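Section 4: Setting up the softener for the first time

If you've made it this far, your Plorkevex is standing level, the bypass valve is on and both hoses are hand-tight. Good. Now comes the part I like, where it starts doing its job. Set aside an hour or so, most of which you'll spend waiting, so you might as well do it on a morning when you're home anyway.

Before you start

You'll need a bucket, a flashlight, an old towel and two bags of salt pellets. I use pellets and not the block kind - the brine tank on this model is narrow, and blocks get stuck halfway down. You'll also want your hardness number. If you're in Colton or Heywood, it's printed on the back page of the yearly water report. If you have your own well, use the test strip taped inside the lid.

Caution: leave the bypass valve in BYPASS until step 5. Opening it early sends a rush of water into dry resin, and you'll be picking little amber beads out of your faucet screens for weeks. (Ask me how I know!)

Filling and flushing

1. Pour nine quarts of clean water into the brine tank. You only do this once. After today the unit fills itself.

2. Add both bags of salt. Keep the top of the pile below the white line and brush any crumbs off the rim so the lid seats flat.

3. Plug in the power supply. The display shows a row of dashes and then the clock.

4. Set the clock with the arrow keys and press HOLD until it beeps. Get AM and PM right, or the thing will regenerate while you're in the shower.

5. Turn the bypass valve a quarter of the way toward SERVICE. You'll hear water and some hissing. Wait for the hissing to stop, then open it the rest of the way.

6. Go to the nearest cold tap and let it run until the sputtering quits. Kitchens are best for this, as you'll be using that tap to taste and test later on.
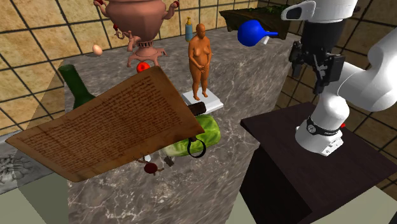

Punon, writing in the comments under the last edition of this guide, said the kitchen tap ran tea-colored for a good ten minutes after step 6 and wanted to know if the resin was bad. It wasn't. New resin gives off a bit of color the first time it gets wet, and old pipes will add some of their own. Keep the cold side running, stay off the hot side so none of it ends up in your water heater, and don't do a load of whites until it's clear.

Entering your hardness

7. Press MENU twice. The number on the left starts to blink.

8. Key in your hardness in parts per million. Mine is 300, pretty typical for a house on well water out here. If your report only gives grains per gallon, multiply by 17 and you'll be close enough.

9. Press MENU again and enter the reserve. The factory setting is 3,000 gallons, too high for most homes. I'd start with a single day's use for your household and bump it up if the water ever feels hard before a regeneration.

10. Hold REGEN for five seconds to start the first cycle. It takes a little over 2 hours, and the drain line will gurgle on and off the whole time.

Note: soft water makes soap go a lot further. Cut your dish soap and detergent in half for the first week - otherwise you'll have suds coming up places you didn't expect.

If the display goes back to dashes during the cycle, unplug the unit, count to thirty and plug it in again. Your settings are saved, but you'll have to repeat steps 4 and 10. For anything else on the display, look up the code in Section 7.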